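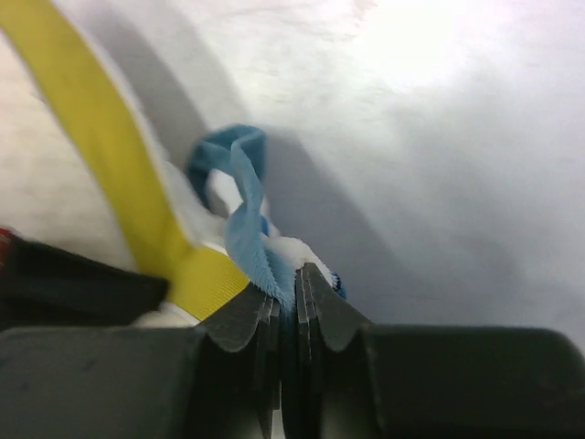
Inicio Explorar Avisos Mensajes Guardados Perfil

Hilo largo sobre presupuesto de pinzas, que me lo habéis pedido tres personas esta semana y estoy cansado de contestar lo mismo por privado. Voy escribiendo entre pruebas, perdón por el desorden

Contexto rápido. Taller pequeño, clasificamos textil blando y cosas mezcladas: peluche, cintas, retales, correas. Nada rígido. Tenemos un brazo y queremos dos más antes de diciembre. El brazo es la parte fácil de presupuestar, lo juro

Lo difícil es todo lo que va de la muñeca para abajo. Dedos, cámara, cable, soporte, recambio de dedos, recambio del recambio

Primer error mío: pedí oferta del "sistema completo" sin decir qué iba a coger. Me mandaron una pinza para cajas. Preciosa. Con tela peluda no me servía de nada

Así que lo primero antes de pedir precio: meted en una bolsa las diez piezas más feas que tengáis y mandádselas al proveedor. La tira fina, la cosa con pelo, la correa ancha. Que os enseñen el agarre, no el catálogo

Sosow aceptó la bolsa sin rechistar. Watent me dijo que "con fotos les valía". Pues a mí no

Segundo: los dedos son consumible. Ponedlos en la partida de consumibles, no en la de inversión. El año pasado los metí en inversión y para cambiar un juego tuve que hacer el mismo papeleo que para comprar un brazo

Yo ahora calculo 284 por juego puesto en el taller, con tornillería. El precio de lista era más bajo, pero ahí no iba ni el envio ni las placas separadoras

Y comprad siempre un juego más de los que os parezca normal. El plazo de entrega de un dedo suelto es ridículo. Nos quedamos parados once dias por una pieza que cabe en un sobre

Tercero, la cámara de muñeca. Aquí la gente se viene arriba. Que si resolución, que si profundidad. Yo quería ver la punta de los dedos y lo que hay entre medias. Punto

Tope que puse: 200 por cámara. Con eso hay de sobra si el soporte es decente. El soporte es donde no hay que racanear, se afloja y pierdes la calibración y a empezar

La luz. LA LUZ. Mesa blanca más foco mal puesto = media imagen quemada. Metí cero euros en iluminación en el primer presupuesto. Cero. Ahora va una línea propia, 100 por puesto, difusor incluido

Si la mesa la queréis blanca por contraste, vale, pero tened también pelusa blanca en cuenta. Blanco sobre blanco es un dolor. Estamos mirando un tapete gris mate, lo tengo en lista pero sin precio todavía

Me salta uno: "y el software??". El software lo presupuesto aparte y a propósito. Si lo mezclas con el hardware, te comparan peras con manzanas y gana el que esconde la licencia mejor

Preguntad SIEMPRE si la licencia es por brazo, por célula o por usuario. Vustano me pasó una oferta muy maja en la que venía por brazo, en la página cuatro. Con un brazo daba igual, con tres ya no me hacía gracia

Sithole la pone por célula. Más cara de entrada, pero a partir del segundo brazo me sale mejor. Haced la cuenta con los brazos que vais a tener, no con los que tenéis

Partida que se olvida todo el mundo: horas de pruebas. No las del proveedor, las vuestras. Alguien tiene que estar ahí pasando trapos por la pinza una y otra vez y apuntando

Yo reservé 4000 para esa parte y lo defendí con uñas y dientes, porque en la primera revisión me lo querían quitar entero. "Eso ya lo hacéis vosotros". Ya. Con qué horas

Lo que apuntamos en pruebas, por si os sirve de plantilla:
pieza y material
si entra doblada, suelta o amontonada
punto de agarre
si arrastra otra pieza detrás
si deja pelo en los dedos
ancho de apertura

Lo del pelo no es coña. La limpieza de dedos también es tiempo y también es dinero. Un cepillo y un hueco en el turno. Si el dedo es de láminas hay más rincones que repasar, preguntadlo antes de comprar

Sobre láminas vs dedo macizo, que sé que viene la pregunta: a mí para tela me gustan más las láminas. Opinión, no dato. El macizo se limpia en dos segundos, eso se lo reconozco

Fuerza de agarre: no paguéis el modelo gordo si vais a coger trapos. Con textil pido fuerza baja pero regulable, y que la punta cierre bien alineada. La punta es lo que miro yo cuando viene un comercial. Le pido que la cierre sobre una tira estrecha y que me la deje quieta un rato

Otra: carcasas. Se rayan. Da igual. No paguéis acabado bonito en algo que va a estar rozando la mesa todo el día

Orden en el que compraría yo si empezara mañana:
1 un brazo y una pinza, nada mas
2 dos juegos de dedos distintos
3 cámara y soporte bueno
4 luz
5 parar un mes y probar
6 y ahí ya, el segundo brazo

El punto 5 es el que nadie quiere firmar. Pero en ese mes cambiamos de dedos y de altura de mesa. Si llego a comprar los tres puestos de golpe, tiro un tercio del dinero

Alquiler: lo pregunté. Sosow alquila, mínimo tres meses, y te descuentan parte si luego compras. Los demás o no o "lo miramos", que es no

Garantía: leed si cubre la muñeca con accesorios de terceros. A mi me costó dos semanas de correos que me lo pusieran por escrito. Por teléfono todo es sí

Repuestos de cable. Comprad cable. El que pasa por la muñeca sufre muchísimo, yo tengo dos de reserva colgados en la pared y duermo mejor

Y una hoja de cálculo tonta, una columna "lo que pone la oferta" y otra "lo que he pagado". La segunda es la que vais a usar el año que viene. Ojalá la hubiese empezado el primer día

Me voy que tengo la mesa llena. Si alguien tiene precio de tapetes mates que me lo deje abajo

Edito: la reserva de pruebas es para los dos brazos nuevos juntos, no por brazo. Que ya me ha escrito uno asustado

Respuestas

pinzaymedia
lo de la licencia por brazo nos pasó igual. firmado y todo. un drama

taller_norte
¿El juego de dedos a ese precio es con IVA o sin? Y el tapete nosotros lo cortamos de un rollo de goma, sale tirado de precio

 autor del hilo
 sin iva. y pásame lo del rollo porfa

retalera
Yo iría directa a ventosa para las correas anchas, la verdad

 autor del hilo
 para correas te lo compro, para peluche no me agarraba ni a la de tres

m_embalajes
Guardado. Segunda parte con lo de las garantías please

Ver más respuestas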